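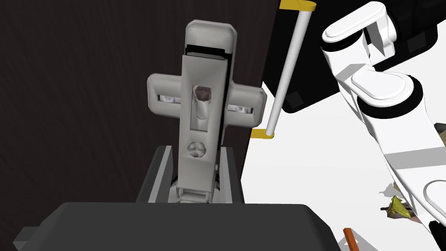
No simulador, a garra segura a peça cinza em forma de cruz.

Quando a Amparo Usuga atendeu a chamada, a primeira coisa que me mostrou foi uma planilha cheia de linhas vermelhas. “Isso aí são as falhas, eu gosto mais delas!”, disse rindo, e eu já soube que a conversa ia render (rendeu quase duas horas, e o meu café esfriou todinho).

A Amparo trabalha no Renia, um projeto que estuda como um robô pode aprender a pegar objetos treinando só em simulação. O método, me explicou, é quase teimoso de tão simples: mexer em tudo o que der entre uma tentativa e outra. Luz, atrito, posição dos objetos, ângulo da câmera no punho... “A gente bagunça o mundo de propósito. Se a política só funciona com a mesa arrumadinha, ela decorou a mesa.”

Foram 3000 tentativas na última rodada, com 2701 pegadas bem-sucedidas. Perguntei se ela estava contente e veio um suspiro comprido. “Estou, vai. Mas tem 180 casos em que o braço chega ao lugar certo e fecha os dedos cedo demais, e isso me tira o sono.”
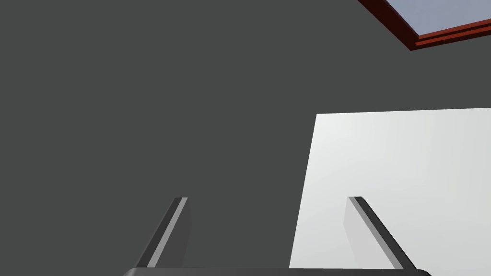

Essa história de fechar cedo ocupou boa parte do nosso papo. Para a Amparo, o problema está na estimativa de profundidade, sobretudo com superfícies lisas, de uma cor só, que dão pouca pista à rede. Já o colega dela, Paavo Lappalainen, aposta no atraso entre a imagem e o comando. “Discutimos isso desde março”, contou. “Ele me manda gráfico à meia-noite, eu respondo com outro gráfico!”

Para desempatar, os dois repetiram mais de 162 falhas com o atraso zerado. Parte delas sumiu, parte continuou igualzinha, e cada um saiu achando que tinha razão (adorei essa parte).

E no robô de verdade? Aí ela ficou mais cautelosa. “Ainda não quero prometer número nenhum. Primeiro quero entender por que os dedos fecham antes da hora, depois a gente conversa de novo.” Já deixei a próxima chamada combinada.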